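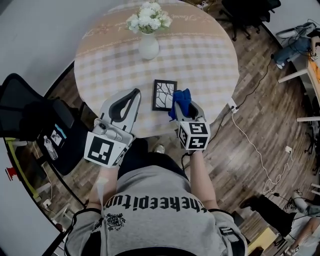

Section 3: Dressing and Clearing the Round Table

These steps cover the Grivia checkered tablecloth, one vase and one small picture frame. The leaflet in the packet promises a "perfect drape in seconds." Allow longer.

1. Clear the table and wipe it down. The leaflet says the cloth hides crumbs. It hides the color of them, maybe.

2. Lay the cloth so the lettered border follows the edge. On a round table the pattern will never look square from every chair, so pick the side people walk in from and line it up there.

3. Set the vase near the far side. Artificial flowers need no water, whatever the care card says about "refreshing" them.

4. Put the picture frame in the middle, lying flat, until the cloth has stopped shifting.

Caution: Keep power cables off the tabletop and away from the chair wheels. Coil any slack on the floor, clear of your feet.
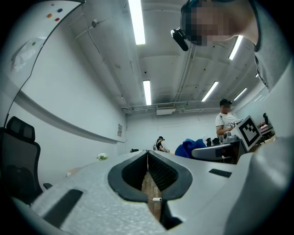

Dorothy Greenwood objects that flat frames get leaned on, and she would leave hers in a drawer until the very end. Fair enough — a drawer works too.

5. Pick up small cloths and stray socks one at a time. Pinch knitted pieces in the middle and lift straight up. Dragging them takes the tablecloth along.

Note: Grutel sells a tablecloth weight for this. We tried it for most of January and saw no difference. 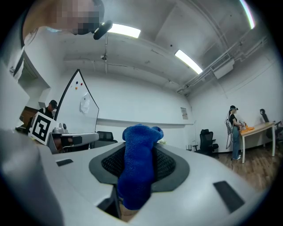

6. Smooth the cloth from the center outward, using flat hands. Stand the frame up if you want it standing.

7. Check the border once more from the doorway. If it has crept, go back to step 2.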